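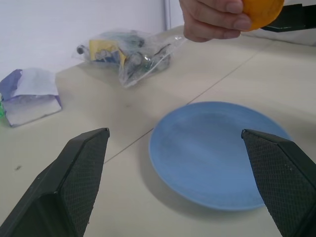

BEAUTY | PRODUCT NEWS

Sollow's new face scrub arrives in May, minus the walnut shells

Bilia, the skin care firm behind the Kivavance cleansing bar, will add a scrub to its Sollow line in May. Sollow Soft Grit comes in 4 scents, one of which is "unscented" and was argued over longest.

The grit is finely milled rice. Testers scrubbed with 127 earlier versions, including a batch best described as porridge, and the company thanks them for their patience and their chins.

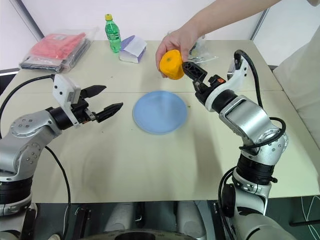

Where to find it

Soft Grit will be sold online and at all 360 Ateş stores, on the shelf by the bath salts. Trial sizes ship first.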